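Week 2: Why we group things at all

Right, so last week we got as far as saying that shops, libraries and kitchens all sort their stuff, and I promised I'd say something about how people decide what goes with what. I've typed this up from my own scribbles, so forgive the odd jump.

Start with your cutlery drawer. You've probably got forks with forks and knives with knives, and then somewhere at the back there's the bit where the tin opener lives with the birthday candles. Most of you will call that bit "miscellaneous" or something ruder. I love it! Every sorting system has one, and you can learn a lot about a system by rummaging in it.

There are a few ways to group. You can go by what a thing is like (shape, size, colour), by what it's for, or by where and when it gets used. A child of three will often go for looks. Ask a cook and you'll get use, nearly every time. Boris Nikolaidis, who taught this module before me, used to bring in a box of odds and ends and have two halves of the room sort it without talking to each other, and the piles never matched. We'll have a go at that in the second hour.

Then there's the question of size. The Skorkley catalogue we looked at has 2,349 entries under 112 headings, and 9 of those headings have only one thing in them. Is that a bad heading? I go back and forth. If you're the person hunting for that one thing, it's a lovely heading. If you're the person keeping the list tidy, it's a nuisance.

Edges are where it gets fun. Is a saucer a small plate? Is a very deep plate a bowl? People will agree happily on the middle of a group and then argue for ages over the edges, and they'll change their minds if you put soup in it.
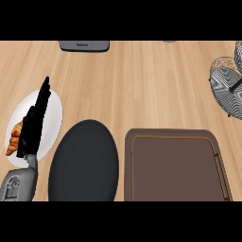 A plate with a croissant, a dark round disc and a brown tray on a wooden table

For next time, please read the Navitz chapter (the short one, the long one is only for the keen) and pick one shelf, drawer or cupboard at home. Write down the groups you find in it, give each a name, and note anything that wouldn't fit. A page is plenty. Bring it on paper if you can, as we'll be swapping them round.

The Rosik handout on naming is in the tray outside my door. Essay titles go up in September.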